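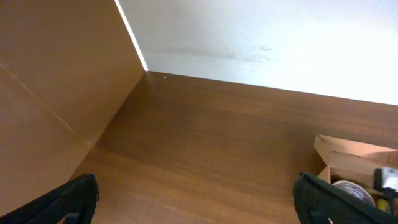
Introduction to Automation
Handout 6: Demonstration visit to Jumitz, Hevstead site
February 2021
Instructor: Leidy Usuga
Lab assistant: Evie Mapplebeck

Read this before you write up the visit. It covers what was shown, the terms used by our host, and the written assignment. If you missed the visit, use this handout together with the notes of someone who was there, and see the last section.

1. What the visit was for

So far in the course we have looked at machines that repeat a fixed motion. The part arrives in the same place each time, held by a fixture, and the arm goes to a point that was programmed in advance. The demonstration at Jumitz was about a different kind of job. Small items lie on a table, the arm has to find them, pick them up one at a time, and put them in a cardboard box. The items are not held in place by anything, and they are not laid out the same way twice.

Our host was Hiwot Zeleke, who runs the tabletop handling work at Hevstead. The session was held in Room 122. She gave a short talk, ran the task several times, and took questions. The software that plans the arm's motion is called Koo. You do not need to know how Koo works inside for this course, but you should be able to say what goes into it (camera pictures and the position of the arm) and what comes out (the next position of the arm and the opening of the gripper).

2. The setup

The arm carries a gripper with two black fingers. A small camera is mounted on the wrist and moves with the gripper, so its view changes whenever the arm moves. The fingers show up at the bottom of the view. This is useful, as the software can see the gap between the fingers and the item at the same time.

The drawback is that the fingers also hide things. When the gripper comes down over an item, one finger may cover part of the next item, or part of the box. Hiwot Zeleke spent some time on this point, and it comes up in question 3 of the assignment.

The table is wood, against a white wall. The box is an ordinary open cardboard box with flaps. She said the flaps are left on because customers leave them on.

3. Thin items: pens and markers

The first runs used writing instruments. Pens are harder than they look. A pen is narrow and lies flat, so the fingers have to come down almost to the table to get hold of it. If they come down too far, they press on the wood and the arm stops. If they stay too high, they close above the pen or push it along.

Angle matters too. Two parallel fingers should close across a pen, at right angles to its length. When several pens lie at different angles, the wrist has to turn between picks.
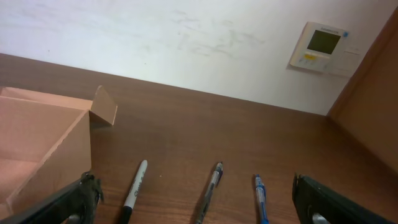
Figure 2. Wrist view with a marker and two pens between the gripper fingers. The open box is at the left.

Look at the spacing between the pens in Figure 2. They do not touch each other, but an open gripper needs room for a finger on each side of the pen it is going to take. The planner has to check that neither finger will land on a neighbor. If there is no room, there are three usual choices: take a different pen first, open the gripper less before going down, or nudge the pens apart. Koo tries them in that order. Nudging is last on the list and we saw it only once.

A clip on a pen can also cause trouble. If a finger closes on the clip, the pen may roll a little as it is squeezed. Amber Fairclough asked whether the software looks for clips. The answer was no. It learns a good place to hold the pen from past tries, and if clips are a bad place, that shows up in the results.

4. Past tries as data

Before our visit the group had recorded 2132 picks of small stationery and tool items on tables like the one we saw. Each record holds the camera pictures, the arm positions, and a note of whether the item ended up in the box. Of these, 506 are marked as failed. Students sometimes assume the failed ones are thrown away. They are kept, and they are used to teach the software what a poor approach looks like.

Work out the failure rate yourself for the assignment. Then think about whether it tells you what a customer would want to know. The recordings mix easy items and hard items, and the mix was chosen by the people doing the work.

5. Knowing when the table is clear

A person clearing a table stops when there is nothing left to pick up. The machine needs a rule for this. After each pick the arm lifts and moves back so that the wrist camera covers a wide area of the table. The software then looks for anything that is not table, wall, or box.
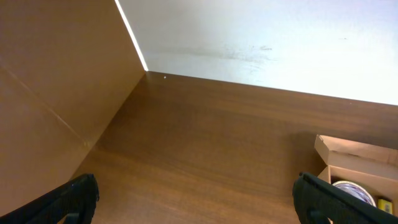 False finds are the main difficulty at this stage. Small pale specks on the wood, scuffs on the wall, and streaks in the grain can all be taken for objects. A shiny patch on the table shifts when the camera shifts, and this can help, as a real object stays where it is. The group sets a smallest size for objects. Anything below that size is ignored, with the result that a real item of that size, such as a staple, would be left behind. Hiwot Zeleke said they accept this for the present job.

Items already in the box are a second source of false finds. They are objects, they are in view, and the software can tell that they could be gripped. It has to know where the walls of the box are and leave alone whatever is inside them. Flaps make the outline of the box hard to read, and a flap can be bent from one run to the next. In one of the runs we watched, the arm hovered over the box for a while before it backed away. The explanation given was that it had lost track of one wall.

Brenda Sowerby asked why they do not paint the box a bright color. It would help in the lab. The customer's boxes are plain cardboard, and the group does not want results that hold only in Room 122.

6. Mixed items: tape and a tool

The later runs used rolls of tape and a tool with a yellow section. These items are larger than pens, so finding them is easier. The question now is how to hold them.

A roll of tape can be gripped from the outside, across its full width, or by the ring, with one finger inside the hole and the other outside. The first way needs a gripper that opens wide enough. The second way needs only a small opening, but the finger must go into the hole without hitting the core. For a roll that is resting on its flat side with the hole facing up, both are possible. For a roll standing on its edge, the ring grip from above is out.

Clear tape has its own problem. Light passes through it and bounces off it, and the camera may not show a firm outer edge. A green roll of the same size would be found sooner and placed more exactly.
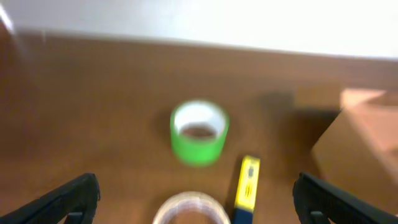 Handout 6, page 4

The order of picking matters more with mixed items. A near item can be partly out of the camera's view while a far one is fully visible. Koo prefers an item it can see whole, even if another one is closer. You can argue for or against this. Going to the far item means passing over the near one, and the fingers have to clear its top.

Blur is worth a mention. When the arm moves and the camera takes a picture during the move, edges smear. The position of a large, brightly colored item can still be found well enough from a blurred picture, but print on a label is lost. Koo does not read labels, so for this job the loss is small.

7. Terms to know

Wrist camera: a camera fixed to the last part of the arm, moving with the gripper.
Approach: the path of the gripper from a safe height down to the item.
Clearance: the free space a finger needs beside the item being picked.
Occlusion: one thing hiding another from the camera.
False find: something reported as an object that is not one.

8. Written assignment

Length: up to 1000 words, plus one sketch. Typed, sketch may be by hand.

1. Choose one item from the demonstration. Describe two ways for a two-finger gripper to hold it and say which you would use.

2. Sketch the table from above with the box and at least four items. Number the items in the order you would pick them. Explain your first and last choice.

3. Describe one case where a finger hides something the software needs to see. Suggest a change to the arm's motion that would deal with it. Do not add a second camera.

4. Give the failure rate from section 4, to one decimal place. Name one piece of information you would ask for before using that rate in a report to a customer.

Students who missed the visit should answer question 1 from this handout and write "not present" beside it. You will not lose marks.

Hand in through the Brutusora course page. Evie Mapplebeck will return comments by the first week of April. Questions about the sketch go to her, and questions about marks go to me.

Reading for next time: course pack, chapter on force and contact, up to the worked problem on friction. Bring a calculator.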